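Category: Company News | Workplace

Umalthorpe Opens Shared Upper-Floor Workspace at Its Dralteo Building

Last updated: March 25, 2024

Print this page | E-mail this page 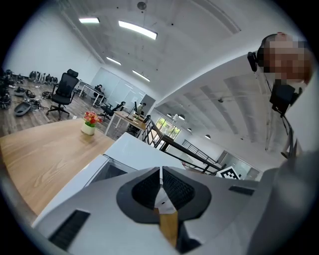
Upper floor returned to daily use

UMALTHORPE — The Umalthorpe Workspace Trust announced today that the upper floor of the Dralteo Building is open to member firms and independent workers, following a refurbishment that began in October. The floor provides desk space for 18 members at a time and is the second part of the building to be completed under the Trust's Open Floors program.

The project converted a former records office into a single working area with desks, office chairs and a glass partition wall. Wooden tabletops and white desks are used side by side, and the floor has a wood-look finish. The black metal railing is part of the layout, and a window near it looks out on green foliage.

"Members told us that they wanted a place to work for a full day without moving from table to table," said Pui-shan Wan, director of the Umalthorpe Workspace Trust. "They asked for proper chairs, enough room to leave a project out during lunch, and daylight. Those requests set the order in which the money was spent."

Furniture and layout

Furniture for the floor was chosen by the Trust with the design office Kuo, which also prepared the plans for the ground-floor meeting rooms. Seating includes a black mesh office chair on a five-spoke wheeled base, with a tall backrest, a headrest and padded armrests. Kuo recommended wheeled seating so that members could turn from a desk to a shared table during group work.

Desks have been kept apart instead of being joined in long rows. The Trust tested both arrangements over a trial period with a small group of members, who preferred the separate desks by a wide margin. Members may bring their own screens and keyboards, and may leave a monitor in place for the length of a monthly booking.

Small touches have been left to the people who use the floor. A white pot of red, pink and yellow blossoms stands on one of the wooden tabletops, and the Trust has set no rules on plants or desk decoration beyond asking that walkways and the stairs be kept clear.

"We drew the room with very little in it," said Shih-chieh Shih, project lead at Kuo. "An office fills up soon enough. Our concern was that people could still reach a desk, pull out a chair and get to the stairs once everyone had moved in their belongings."

Storage still to come

Storage is the main item outstanding. Members currently keep equipment, cables and tubs on the floor along the walls. Closed cabinets and open shelving have been ordered from Venel and will be fitted in the next phase of work. Member firms will be told in writing which wall is to be cleared first, and work will be scheduled outside normal opening hours.

The Trust is also reviewing a request for coat hooks by the stairs and for a second shared table. A decision on both will follow the spring members' meeting.

Membership and booking

The upper floor is open to all current members of the Trust, who number 341. Bookings may be made by the day or by the month. Member firms may reserve up to four adjoining desks — longer reservations require the written approval of the Trust office.

Prospective members may arrange a visit through the front desk of the Dralteo Building. The Trust received over 70 applications before opening, and places will be offered in the order in which completed forms were received. Applicants who have already submitted a form do not need to apply again.

About the Umalthorpe Workspace Trust

The Umalthorpe Workspace Trust is an independent body that restores unused commercial space in Umalthorpe and rents it to small firms and self-employed workers at fixed rates. Its office is located in Room 706 of the Dralteo Building. Press inquiries should be addressed to the Office of the Director.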